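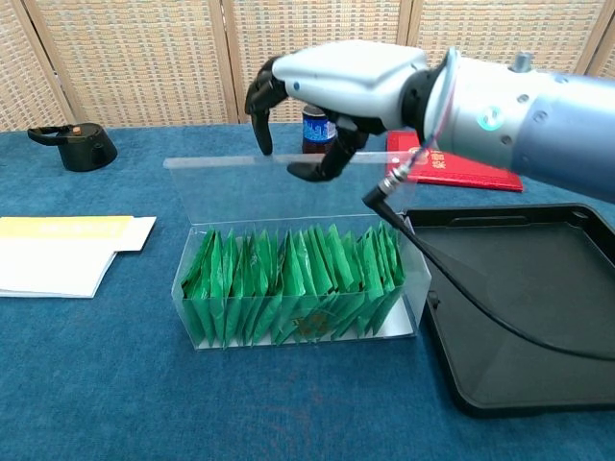

4.2 Grasping from a packed container

The second part of our evaluation concerns the Kobori hand kit, which Clemgate offers to small laboratories together with a wrist joint, cabling and one year of support. The supplier's leaflet promises that thin, flexible items can be picked without changing the fingertips. We wished to examine this claim under household conditions, and therefore chose goods that stand close to each other and leave little room for a finger.

Figure 4 shows the hand over a clear box of green sachets, with the lid standing open behind them. The fingers must come down past the edge of this lid, so the approach angle is more limited than in the tray task of Section 4.1. All trials were made in Priltport in March by the second author and Fumiko Yokoyama, who also prepared the grasp settings.

We carried out 700 trials with the default settings and 373 with a slower closing speed. A trial was counted as successful only if exactly one sachet was lifted – two sachets together were recorded as a failure. With the slower speed the success rate was 74 per cent. The manual does not explain how to change this speed, and we had to ask Clemgate for the procedure.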